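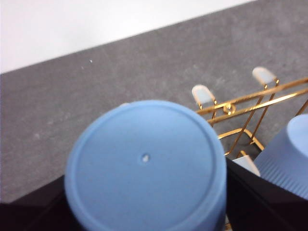 Zdenka Dimitriou
Founder and Head of School

About us

Welcome to Hernon, and thank you for stopping to read a page that most people skip on their way to the timetable. We are a small pottery and ceramics school in Munurthorpe, at the bottom of Tannery Lane, where the road bends towards the river and the pavement gives up altogether. If you have reached the chapel you have gone too far, but do turn round and come back, because the kettle is usually on.

I started the school with one second-hand wheel and a kiln that Valter Hovland sold me on the understanding that I would never ring him about it. I rang him about it the same evening. He came over to look at the wiring, stayed for supper, and has been teaching our throwing classes ever since. Valter is a patient man with very large hands and he makes the smallest, thinnest cups you have ever drunk from. Beginners tend to be a bit nervous of him for the first half hour and then you can't get them to go home.

The building was a seed merchant's before we had it, and the upstairs still smells faintly of it in warm weather. We have the wheels and the wedging benches on the ground floor, with handbuilding and glazing up the stairs, where the light is better. The kiln room is at the back and is kept locked during firings. There is a step down into the yard that everybody trips over once. We have a lift now, too, and a lower wheel that suits people who use a wheelchair or who simply don't like bending, and I wish we had managed both of those things years earlier than we did.

Nneka Obi runs our handbuilding and children's classes. She trained as a primary teacher and it shows, in the best way – she can get a room of eight-year-olds to clean their own tools, and I have seen her do the same with a room of retired solicitors. Her Saturday class has a waiting list, so please do put your name down even if the term looks full, as places come up more often than you might think.

Defne Dağdelen looks after glazes. Every glaze we use is mixed here, and Defne keeps the recipes in a set of notebooks which go back to her student days and which none of us are allowed to borrow. The green that people always ask after is called Stiva, and no, we don't sell it by the tub, though you are very welcome to use it on anything you make with us.

We teach 138 students in a normal week, spread across daytime, evening and weekend classes. Groups are kept small, and there is a wheel for each person in every throwing class. Clay, glazes and firing are all included in the fee. I know that isn't how every studio does it, but I spent a lot of my own student years doing sums about how many bowls I could afford to fire, and I would much rather you just made the bowls.

You don't need any experience at all, and you don't need to be artistic, whatever that means. Bring an apron, an old towel and shoes you aren't fond of. Long nails are a nuisance on the wheel, I'm afraid, but perfectly all right upstairs.

We close for two weeks in July so that the kilns can be serviced and the rest of us can sit down. The autumn term starts on Mon 31 August, and the evening before we open the doors for anyone who would like to look round, meet the teachers and have a go. Children are welcome, and so are well-behaved dogs – Valter will want to be introduced.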